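Erincombe Cloth & Linen
@erincombecloth
2021-10-01

Thread on microfiber cloths: how we sort them, wash them, fold them and put them away. A few people have asked since the post about the shelves.

Background first. We look after the cleaning cloths for a shared workshop building in Pavville. 984 square feet of it is ours to keep supplied, plus the kitchen. Everything gets wiped down at the end of the day, so the cloths go through the wash a lot.

Up to March we used old cotton rags, cut-up T-shirts mostly. They were free but they left lint on everything, and half of them never made it back from the sinks. We bought 125 microfiber cloths from Pichler in town and stopped cutting up shirts.

Color is the whole system. Green is for tables and worktops. Blue is for the kitchen and for drying. If a cloth is any other color it came from someone's house and it goes on the hook by the door.

Each color has its own clear bin. We tried opaque ones and people opened the wrong one, then left both open. With clear plastic you see green or blue from across the room and go straight to it.

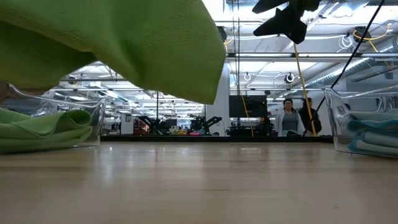 Put the bins at opposite ends of the folding table. When they sat side by side, blue ended up in green within a day. With a stretch of table in the middle you have to reach the wrong way on purpose.

Washing. Microfiber goes in with microfiber and nothing else. One cotton towel in the load and you will be picking fluff off for a week.

Warm water, a small amount of liquid detergent, no fabric softener. Softener coats the fibers and then the cloth just pushes water around. If someone has already used softener on yours, run them again hot with no detergent and they mostly recover.

No dryer sheets either. Same problem.

We dry on low. In summer we hang them on the rack by the back door and they are done before lunch. High heat makes the edges go stiff and they never fold well after that.

The label says 50 washes. Ours are past that in some cases and I keep using them until they stop grabbing dust. Drag one across a dry window. If it leaves a trail of specks it gets moved down to floors and bike chains.

Before folding, shake every one. Hold two corners and snap it once. Crumbs, staples and wood dust come out, and you want them on the floor before you sweep.

Then tip the load out and deal with one cloth at a time. I used to smooth the whole pile flat first and fold at the end. It took longer and the stack slid off the table anyway.

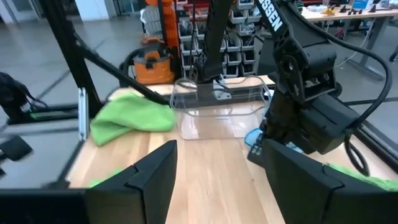 Green cloth in a heap, clear bin behind it.

The fold. Lay it flat, hems down. Bring the left edge to the right edge. Then bring the bottom up to the top. Press once with your palm and you're done.

I know some people like thirds. Thirds are fine for hand towels. For cloths this size, thirds come out too narrow and tip over in the bin.

Don't fuss over the corners. A cloth is going to be used on a glue spill. If it is more or less a rectangle it stacks.

Fold goes toward the front of the bin, open edges toward the back. That way you pull one and get one. The other way around you pull one and three come with it.

Fill to the rim and a little over, no higher. When the green bin is packed tight people tug, and the whole stack comes up in a clump and gets stuffed back in any old way.

A reply asks which bins. Ours are from Hidard, the plain rectangular kind with rounded corners. I like the rounded corners because you can wipe the inside without dust collecting in the angles.

Wipe the bins when they're empty. I do it with the last cloth of the load, slightly damp, and let them air out on the table before filling. Putting clean cloths in a damp bin gives you a musty stack by morning.

About the table. Wood is good for this. Microfiber catches on rough surfaces and snags, so if your table is unfinished put a sheet down. Check for tape residue too. A cloth will find it before you do.
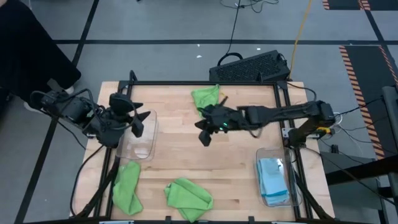
Three green cloths on the butcher block, and a clear container with nothing in it.

How many do you need? For a regular kitchen, fewer than you think. One in use, one drying, a small stack in a drawer. We need the big batch because so many people share the room.

We run 2 loads a week. One green, one blue. If the green load is small I wait, and if the blue load is small I wash it anyway because kitchen cloths smell.

Wet cloths never go back in the bin, even if they look clean. There's a wire basket under the sink for those. Wire, so the air gets through. We had a plastic bucket there before and it was bad.

Oily cloths are separate again. Anything with finishing oil or solvent on it does not go in our washer or dryer at all. It goes in the lidded metal can outside. Please don't machine dry those at home either.

Someone asked about cutting off the sewn-in tags. Yes, cut them. They scratch glossy surfaces and they curl in the wash. Small scissors, close to the seam, and leave the stitching alone.

Next on the list is the apron rack, which has turned into a coat rack. I'll post when it has been cleared off.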